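Sorting the soft toys

I put this job off until January. The toys had been living in two moving cartons in the hall closet since we left the old apartment, and the closet door had stopped closing. Elli Vuorinen from downstairs told me she does hers once a year, on the dining table, one basket at a time, so I tried it her way.

I used the white plastic basket with the gray handles. It has holes in the sides, so crumbs and lint fall through, and it's light enough to carry with one hand when full. I bought it for laundry, but it was too small for that.

The rules were simple. Anything with a name stays. Anything with a split seam goes in the mending bag, and if I haven't mended it by spring it goes out. The rest goes to Tiina Hyvönen, who collects for the playroom at the clinic. She only takes toys that can go in the washing machine, so check the tags first. Some of ours had no tags left. I washed those on cold in a pillowcase tied with string and they came out fine, apart from a rabbit whose stuffing went to one end.

It took around 110 minutes with a coffee break. I had expected a whole afternoon. The kids were at school, which helped, although I did get a complaint later about a penguin. The penguin is back.

What stays now has to fit in the one basket, and the basket goes on the bottom shelf in their room. When it's full, something has to leave before something new comes in. We'll see how that holds up after the next birthday.

Next month I want to do the puzzles. I already know there are pieces missing from at least 5 of them, and I'd like to know which ones before I give any away.
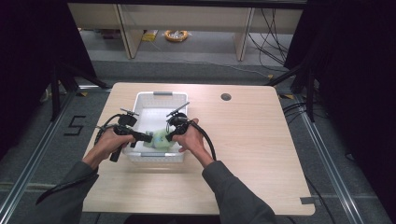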